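夹爪选型碰头会 纪要

时间:二月,下午两点开始,比原定多开了一阵
地点:二楼装配间隔壁的小会议室
到会:机械、电控、采购、算法各组都有人,供应商那边线上接进来听了前半段
记录:我(又是我,下次请轮换)

先说明一下,我打字没大家说话快,有几段是散会后凭记忆补的,谁觉得写得不对直接在群里吼我,我改。

一、上次遗留的事

Olmedo腕部相机的支架已经重新打过了,电控组说装上去不再跟线束打架。采购那边Vatik控制器的报价还没回来,对方一直说“这两天”,这个“这两天”我上次纪要里也写过。会上决定再催一轮,催不动就先用手头那台继续测,不等了。

还有就是上次答应要统一的命名,测试记录里有人写“软指”,有人写“软爪”,还有人写英文缩写,我汇总的时候真的很痛苦。从今天起都写“软指”,拜托拜托!

二、两款夹爪的对比

这次主要比的是Ploston的两指平行夹爪和Sutis的软指夹爪。机械组先讲,讲得挺细,我拣重点记。

Ploston那款,力量够,重复性也好,抓方的、硬的东西基本不用操心。断路器、插销这一类,只要相机给的位姿不飘,它就能稳稳夹住。毛病在于指面太硬太平,碰到圆的就开始挑角度,抓薄的东西要贴着台面下去,指尖容易先磕到桌子。机械组建议换一副带浅槽的指面再试,图纸已经有了,加工要排队。

Sutis那款刚好反过来,抓软的、形状乱七八糟的都比较从容,布料和毛绒玩具我看大家都挺满意。可是一到需要对准插孔的动作就露怯,手指会让,插销歪一点它也跟着歪,最后力都用在变形上了。算法组说这个可以靠视觉补一部分,电控组当场表示怀疑,两边聊了挺久,我没全记下来(说实话后面有一段我也没听懂)。

软指这一轮跑了300次抓取,掉件11次,其中大部分集中在小件和透明包装上。平行夹爪还没跑满,所以这个数字先别拿去写对比结论,采购的同事尤其请忍住。

三、物件清单要不要砍

这个话题吵得最热闹。有人觉得台上东西太杂,抓不好也说不清到底是夹爪的问题还是识别的问题,想先砍到只剩电气件。也有人坚持要留着杂物,理由是真到了现场,桌面只会更乱,现在图省事以后要还的。

我个人站后面这一派,当然我不干活,说话不腰疼。

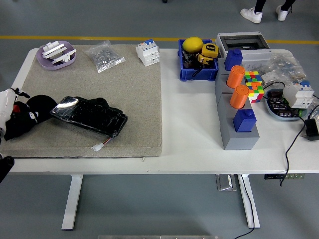
有人问:同一个物件两款夹爪都要抓,顺序怎么排才公平?
大家商量下来的做法:每换一次物件摆放,两款各抓一遍,先后顺序轮着来,摆放由不操作机械臂的那位同事负责复位,这样谁也占不到后手的便宜。

最后折中了一下,清单分成两档。第一档放断路器、插销、魔方、卷尺这种外形稳定的,专门用来看夹爪本身的差别。第二档放毛绒玩具、装着小零件的透明袋子、线缆之类,单独统计,不跟第一档混着算成功率。表格模板我来改,改完发群里。

透明袋子那一项多说两句。算法组讲,袋子反光的时候深度图上会破一块洞,抓取点就跟着乱跳,夹爪再好也白搭。他们想给Olmedo相机加个偏振片试试,费用不高,大家都没意见,采购顺手就记下了。要是加了还不行,再讨论是不是换个俯视角度补一路相机。

四、控制器和布线

电控组提了个现实问题:现在换一次夹爪要重新插线、重新配参数,一来一回半个下午就没了。他们想在Vatik控制器上存两套配置,换爪时直接切,接头也统一成同一种。我觉得这是今天最实在的一条,当场就通过了!

线缆走向也提了一嘴。从桌沿垂下去的线容易被人勾到,臂动起来也可能扫到。先用扎带和线槽收一收,测试期间插排那一侧不要站人。这条写进操作说明,新来的同事上手前要看一遍。

另外,急停按钮的位置有人觉得远了,坐着够不到。机械组说可以挪,挪完要重新验证一次,安排在换指面那天一起做,省得拆两回。

五、待办

机械组:浅槽指面加工下单,急停挪位置。
电控组:Vatik双配置,接头统一,线缆整理。
算法组:偏振片到货后重测透明袋子,结果跟旧数据放一起给大家看。
采购:催Vatik报价,顺便问Sutis软指备件多久能到,现在手上只剩3个了,按目前的磨损速度我有点慌。
我:改表格模板,发纪要,还有把白板上那张没人认领的草图拍下来存档。

下次碰头等平行夹爪也跑满同样的次数再约,争取2小时内开完。会议室我来订,零食谁来带还没定。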